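골재 설비 사용자 협의회 게시판 > 호퍼·피더·저장빈

제목: 1차 호퍼 하부 피더 교체 건, 진동식 유지 여부에 대한 의견 요청

작성자: 석산관리팀
당 사업장은 Holness 석산에서 쇄석 라인 1기를 운영하고 있습니다. 현재 1차 호퍼 하부에 진동 피더가 설치되어 있으며, 누적 가동시간은 2871시간입니다. 3월 정기 정비 시 라이너 마모가 기준치를 초과한 것으로 확인되어 피더 전체의 교체를 검토하고 있습니다.

검토 대상은 다음과 같습니다.
1안: 동일 규격 진동 피더로 교체
2안: Javerlow 에이프런 피더로 변경
설계 처리량은 시간당 최대 400톤이며, 우기에는 점토분이 많은 원석이 투입됩니다. 유사한 조건에서 운영하신 회원사의 의견을 요청드립니다.
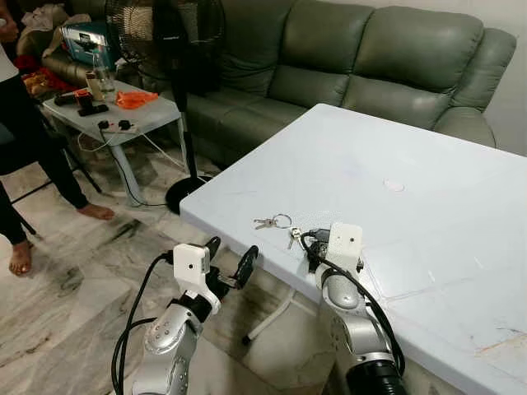 Trinidad Vallejo는 점토분이 문제라면 피더 형식보다 호퍼 경사각을 먼저 확인하여야 한다는 의견을 보내왔습니다. 경사각이 56도에 미치지 못하면 어느 형식을 채택하더라도 벽면 부착이 반복될 것이라는 취지입니다. 본 게시글에 참고로 첨부합니다.

답글 1
작성자: draltaleck_설비
Draltaleck 사업장 설비 담당입니다. 2안에 찬성합니다. 당 사업장도 진동 피더를 사용하다가 에이프런 피더로 변경하였고, 이후 우기 중 막힘에 의한 정지가 현저히 감소하였습니다. 다만 초기 투자비가 높고, 하부 낙광 처리를 위한 별도 컨베이어가 필요하였습니다. 기존 기초를 그대로 사용할 수 있는지도 사전에 검토하시기 바랍니다.

답글 2
작성자: Aslak Holmgren
위 의견에 일부 동의하기 어렵습니다. 에이프런 피더는 선별 기능이 없으므로 미분이 그대로 죠 크러셔에 유입됩니다. 현재 진동 피더의 그리즐리 바가 담당하는 역할을 별도 설비로 대체하여야 하며, 해당 비용이 1안과의 비교표에 포함되어야 합니다. 정지 시간만으로 형식을 결정하는 것은 적절하지 않다고 봅니다.

답글 3
작성자: 석산관리팀
두 분의 의견에 감사드립니다. 호퍼 경사각은 준공 도면상 기준을 충족하나, 라이너 보수 이후의 실측값은 없습니다. 금주 중 실측 후 회신드리겠습니다.

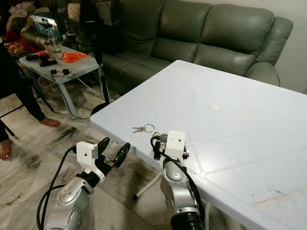

답글 4
작성자: cusi_정비반
교체 작업을 실시하실 경우 잠금·표지 절차에 대하여 한 가지 말씀드립니다. Cusi 사업장에서는 피더 구동부와 하부 컨베이어의 차단기를 개별 잠금장치로 관리하며, 작업자 전원이 각자의 열쇠를 소지하도록 규정하고 있습니다. 사진의 탁자 위에 놓인 것처럼 열쇠 두 개를 고리 하나에 묶어 두는 방식은 당 사업장에서 허용하지 않습니다. 구동부와 컨베이어의 열쇠가 함께 이동하면 한쪽 작업이 종료되었을 때 다른 쪽까지 해제될 우려가 있습니다. 호퍼 내부 진입 시에는 상부 투입 차단도 별도로 확인하시기 바랍니다.

답글 5
작성자: draltaleck_설비
열쇠 관리에 관한 의견은 타당하나, 소규모 사업장에서는 공동 잠금함을 운영하는 편이 현실적입니다. 당 사업장은 설비별 열쇠를 잠금함에 넣고 작업자 5명이 각자 자물쇠를 채우는 방식을 사용하고 있습니다.

답글 6
작성자: cusi_정비반
공동 잠금함도 무방합니다. 다만 교대 시 인수인계 기록이 누락되는 경우가 있으므로 기록 양식을 함께 정하여야 합니다.

답글 7
작성자: 석산관리팀
실측 결과를 회신드립니다. 배출구 측 벽면의 경사각이 도면 대비 부족한 것으로 확인되었습니다. 라이너를 덧댄 부위에서 단차도 발견되었습니다. 이에 따라 피더 형식의 결정을 보류하고, 벽면 라이너의 교체 범위를 먼저 확정하고자 합니다. 제조사에는 아래 자료를 요청한 상태입니다.

- 그리즐리 일체형 진동 피더의 바 간격별 처리량
- 에이프런 피더 설치 시 기초 하중 및 낙광 컨베이어 배치도

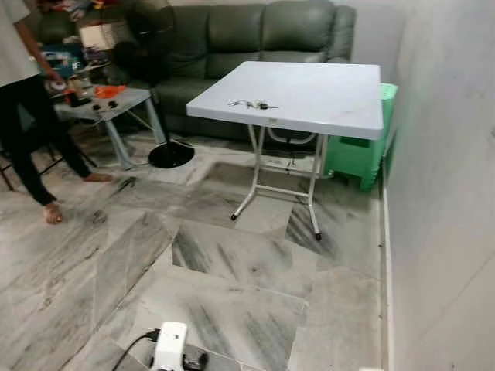 - 각 형식의 라이너 및 마모 부품 공급 기간
- 점토분 함유 원석에 대한 시험 투입 가능 여부

자료가 접수되는 대로 비교표를 작성하여 본 게시글에 추가하겠습니다.

답글 8
작성자: Aslak Holmgren
비교표에는 전력 사용량도 포함하여 주시기 바랍니다. 형식 변경에 대한 기존 의견은 유지합니다.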